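Section 4. Setting up the display table

OK, by now you've got the Lovton table out of its carton and standing on its own legs, so let's get it ready for the shop floor. I've put up more of these than I care to admit (98 the last time Yaroslav Stelmakh checked the job sheets), and the order below is the one I keep coming back to.

Before you start: give yourself an hour, and do it before opening time if you can. I like Tuesday at 7 a.m., when the deliveries haven't come in yet.

1. Wipe the yellow top with a soft cloth and plain lukewarm water. Go with long strokes from the back to the front edge, then do the lower shelf the same way. Dry it right away with a second cloth.

Caution: no scouring pads, no window spray, no "just a little" bleach. A gloss finish shows every scratch, and I can't buff them out for you over the phone!

2. Check that the table sits level. Put a small spirit level on the top, first along the front edge and then across. If it rocks, turn the foot on the low corner a quarter turn at a time — slowly, it's a fine thread.

3. Load the top before you load the shelf. Heavier pieces go toward the back, lighter ones toward the front, and leave a hand's width between neighbors so people can pick one up without knocking the next one over. Dark goods look great on this color, by the way. 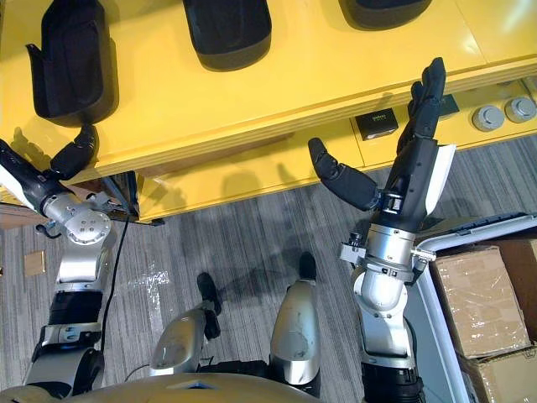

4. Now the lower shelf. Keep it for small things: a little box, a card holder, whatever your customers reach for while they're making up their minds. Don't stack anything so high that it pokes up past the top. I did that with a tower of Tessier gift tins once and spent the afternoon chasing lids.

Note: the shelf is rated for 5 pounds at any one spot. The top will take 100 pounds spread out evenly, so please don't sit on it, even for a minute.

5. Stand where a customer would stand and look at the whole thing. Anything hiding behind something else? Slide it over. I usually end up moving the front row twice.

6. Write down your layout, or sketch it on the back of the packing slip. When the Grandadine stock changes over in October you'll want to know what went where.

Weekly care: dust the top and run a dry cloth under the rounded front edge, where fingerprints love to collect. If a mark won't budge, use one drop of dish soap in a bowl of water, then rinse and dry.

Spare feet and shelf clips are listed in the Prurnimero parts sheet under number 400. Order the clips in pairs — they don't sell them singly, and I've asked.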